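Gistlow Bread Diary Corpus

Version 2. Maintained by Jarmila Beneš and Higinio Zepeda.

Summary

Gistlow is a text corpus of household bread diaries. It holds 2,000 entries written by people who kept a note of the bread they bought, where they stored it and when they threw any of it out. The entries are free text in English. Each is paired with a small set of hand-assigned labels. The corpus was built for work on extracting dates, quantities and storage terms from informal writing.

Contents

entries.csv: one row per diary entry
labels.csv: one row per label, joined on entry_id
households.csv: household size, region code and main bread type
guidelines.txt: the instructions given to annotators
CHANGES: differences from version 1

Collection

Diaries were kept by 60 households over one winter, beginning in December. Writers were asked to make an entry whenever a loaf was opened, moved, frozen, finished or discarded. No minimum length was set. Entries written on paper were typed up by Glenys Lockyer with spelling left as found. Crossings-out were dropped.

Storage location is the field with the most variation. Writers used bread bin, crock, cupboard, fridge, freezer, worktop, oven and microwave, along with local or family words for all of these. The label set maps them to 5 classes: ambient open, ambient closed, chilled, frozen and unknown. A switched-off oven or microwave used as a cupboard is ambient closed. Where the text leaves it unclear whether the appliance was being used for storage or for heating, the label is unknown.
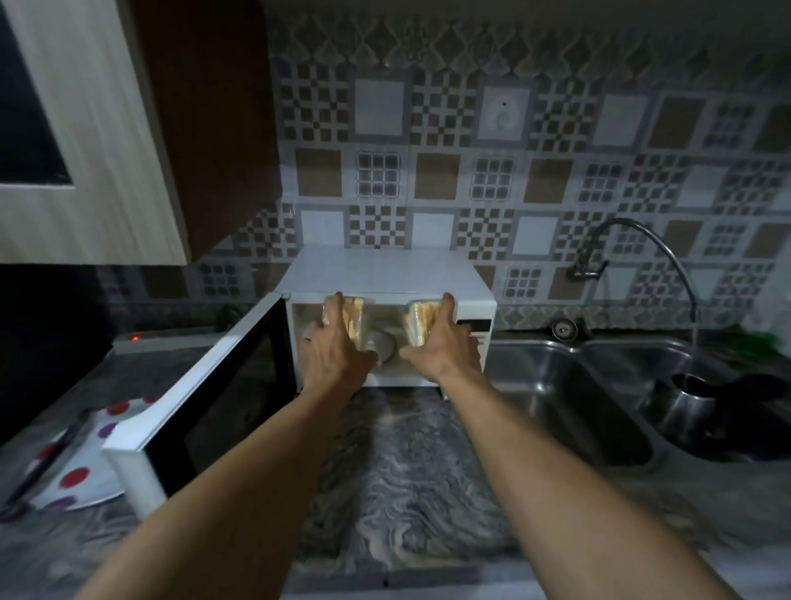
Annotation

Every entry was labelled by 2 annotators working separately. Disagreements went to Nicanor Bañuelos, whose decision is recorded in the column final. The original labels are kept in a1 and a2 and should be used for any study of agreement.

"Half a loaf" is recorded as 0.5 in the quantity column. "A few slices" and "the end bit" are recorded as null, with the phrase copied to quantity_text. "Crust" is ambiguous between the outer surface and the end slice and has its own flag.

Relative dates such as "Sunday's loaf" are resolved against the entry date. If the entry date is missing the field is left blank.

Known problems

Household 31 changed writer part way through and the two styles differ a good deal.
Sliced white bread is over-represented. Flatbreads are rare.
Mould is reported by the writer and was not checked.
Some entries cover several loaves at once. These were not split in this version. Filter on multi_loaf if it matters.
The tokeniser supplied with version 1 (Wutov) breaks on fractions. Use any other.

Privacy

Names, street names and shop branches were replaced with placeholders. Requests to remove a household's entries go to Oriana Painemal.

Licence

Free for research and teaching. Redistribution of altered copies must keep this file and note the changes.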